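March, bench notes, sidewalk cleanup task

Went back to the shopfront chore today: sweep the walk, pick up litter, leave everything else alone. The real cart is still waiting on a wheel hub, so all of this was in the simulator. Planner is the Clirnen build from last week with no changes.

Ran 25 starts. Robot found the litter in 9 of them and got a clean pickup in 4. Sweeping coverage looks fine on paper, but it leaves a strip along the curb because the keep-out margin is too wide. Teguh wants to cut the margin. I would leave it until we have a better curb edge from the depth map, or we will be driving off into the road.

Main trouble is the ground texture. Pebbled paving throws false hits all over the place, and the detector scores a speckled patch about the same as a flattened wrapper. Raising the threshold got rid of the false hits and lost us the dark wrappers too. Red ones hold up best. Shadow lines also got tagged as cracks 6 times, and the planner slowed down for every one.

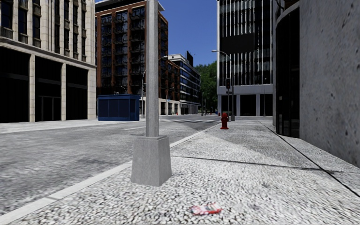

Pole bases are the other thing. The brush arm can't follow a square base, so it goes by at a distance and leaves the dirt at the corners. A person with a broom does that in a few seconds. I don't see us matching it with the Sturkik arm.

So for now: open stretches yes, edges and corners no, litter sometimes.

To do
Retrain on pebble and speckle backgrounds.
Log the grip force on failed pickups.
Ask Teguh for the Tultley curb maps.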